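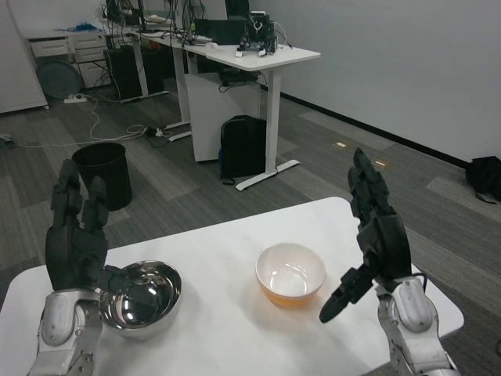 ## Student project in focus: the Villau Robotics Class

The Villau class admits 16 students each November and sets them a single task for the term: to programme a pair of robotic arms to handle everyday tableware. Saimi Kettunen, who has led the course for 7 years, spoke to the college bulletin between two afternoon sessions.

The present exercise uses a steel bowl and a white one, set out on a white table between two black multi-fingered hands. "Students ask for harder objects in the first week," said Ms Kettunen. "By the third they have stopped asking. A polished bowl is a difficult thing for a camera to judge, and the rim gives the thumb very little to hold."

Each team must complete 50 recorded attempts before its work can be assessed. Failed attempts are kept with the rest. "I mark the notebook as closely as the movement," she explained. "If a grasp slips, I want to read what the team changed afterwards – and whether they changed one thing or five."

The class logged 780 attempts last term. Asked which part of the work students found hardest, Ms Kettunen named the timing between the two arms. Most teams write the left and right sides separately and meet problems when they join them.

Two teams will go forward to the Grarkitz student competition, where the bowls must be stacked and passed from one side of the table to the other. Ms Kettunen declined to predict a result. "We came fourth last time, and the students learned a good deal from the team from Kostiuk. I should like them to finish every round."

Applications for the next intake are open to second-year students at the Wostov and Villau sites.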